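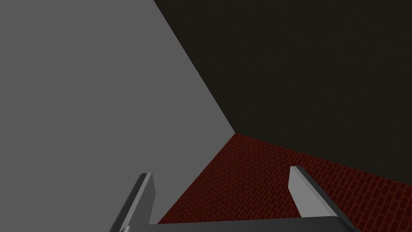 Trois plans, un coin, de la brique rouge sombre en bas à droite.

Reprise des notes de février sur le mur de refend de la cave. Le problème reste le même : remontées capillaires dans la brique, sels en surface, joints qui farinent sur les premiers rangs. L'enduit ciment posé par l'ancien propriétaire bloquait l'évaporation et l'humidité montait d'autant plus haut. Je l'ai déposé au burin, sans machine, pour ne pas arracher la peau des briques.

Pour le rejointoiement, j'ai comparé deux mortiers. Le Flidis, à la chaux hydraulique, tire vite et durcit trop à mon goût pour une brique tendre. Le Mumetau, à la chaux aérienne, demande plus de patience – 7 jours entre deux passes, avec humidification matin et soir – mais il reste plus souple que son support, ce qui est le but recherché. J'ai gardé le second.

Granulométrie du sable : 0/2 pour les joints fins, 0/4 pour les reprises. Profondeur de dégarnissage : 2 cm au minimum, davantage là où le vieux mortier s'effrite sous le doigt.

Svitlana Yurchenko m'a signalé en commentaire que le dessalement par compresses devait précéder les joints. Elle a raison, j'avais inversé les étapes dans le billet précédent, c'est corrigé. Compresses de pulpe de cellulose, 5 applications, retirées une fois sèches.

Reste la question du badigeon. Belhaj livre la chaux en pâte par seaux – délai un peu long en ce moment. Je ferai un essai sur un mètre carré derrière la chaudière avant de passer au reste.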